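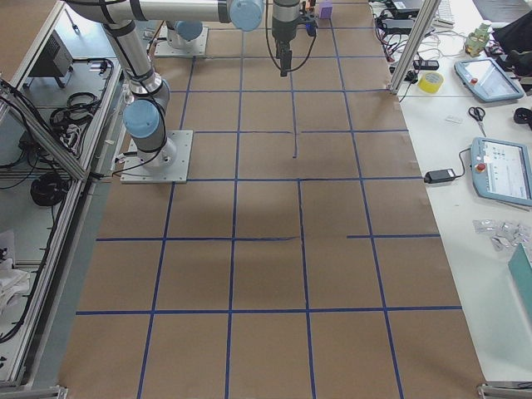
The big table at Skismont, papered and taped.

Home Projects Reports Get Involved Contact

Projects > Small Grants > Urnau Table Game > Progress Report

We use cookies to keep the site running and to see which pages get read. Accept / Manage settings

Urnau Table Game: where we're at

Hi Birsen, and hello to everyone else at the Kılıçarslan fund who ends up with this in their inbox! You asked for a short update in January and I'm afraid you're getting a medium one, because we've finally got something to show you.

When I wrote the application, the whole game fit on the back of a calendar page. It was squares, pieces, and a rule about blocked paths that Şengül and I argued over through most of a lunch. Your $3000 was meant to get us from there to a table-sized version that people can stand around and play, and the board layout is the part we've been working on since the last report.

The grid

We went with brown kraft paper over the whole work surface and blue painter's tape for the lines. I'd originally budgeted for a printed vinyl sheet (it's still there in the application, sorry, page two), but Cengiz talked me out of it. His point was that we were going to change our minds about the squares, and you can't peel a line off a vinyl print. He was right, and I've told him so, which he enjoyed a bit too much.

The squares run in rows down the length of the table. In the middle we've got some short pieces of tape that stop partway. Those are on purpose! They're what Şengül calls half-walls. A piece can go around the end of one but can't cross it, and they make the centre of the board far more interesting than the outside, where it's all plain squares and you can more or less wander. The pieces are small coloured cubes for now. The purple one has become everybody's favourite and I couldn't tell you why.

We've tried three versions of the half-walls so far. The first had too many and people got stuck in the corners. The second was so open that a game was over before the kettle boiled. The current one feels about right, though Muammer thinks one of the half-walls should shift over a square and he may well win that argument.

How the tape is holding up

This is the bit I promised to be straight with you about. The tape is lovely to work with and it comes up again, but every time we move a line it gets a little worse. We lay it all by hand, so the lines wander, and a strip that's been pulled up and put back never sits quite flat again. Some of the long ones have thinned out and nicked along their length, and there's a crossing with a crumpled, torn stretch and an end that has curled right up off the surface. If you're just looking at the board from a chair it's fine. If you're leaning in to decide whether a half-wall touches the line beside it, it matters quite a lot, and we've had one game stop dead over exactly that question.

So the new house rule is that old tape doesn't get reused. Fresh strip every time, cut with scissors, and the pulled-up stuff goes straight in the bin. Ekrem has bought three more rolls out of the materials line, and he's looking at a slightly wider tape from Irko for the outside border. 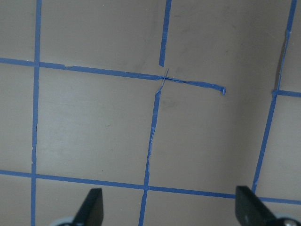

What we've spent

Paper, tape, a decent pair of scissors and the blank cubes have all come out of materials, and we're under on that line thanks to the vinyl not happening. I'd like to move what's left into printing the rule booklet in colour, if you're okay with it. The half-walls are very hard to explain in grey! Şengül has the receipts in a folder and can scan them whenever you need them.

What's next

We have three play sessions booked at Skismont, all of them evenings starting at 6:30, with people who haven't seen the game before. I want to watch them set up from the written rules with none of us chiming in (I will be sitting on my hands). After that we'll settle the half-walls, re-tape the whole thing on clean paper and measure it properly, so the booklet can give real sizes for anyone who wants to make one at home.

Could you let me know about the booklet money before the first session? An email is plenty. And if you'd like to come and play, please do, there's room at the table and Cengiz needs somebody new to beat.

Talk soon, and thank you again,
Muammer Çınar's long-suffering project partner, on behalf of Muammer, Şengül Kurtuluş, Cengiz Altıntaş and Ekrem Kurtuluş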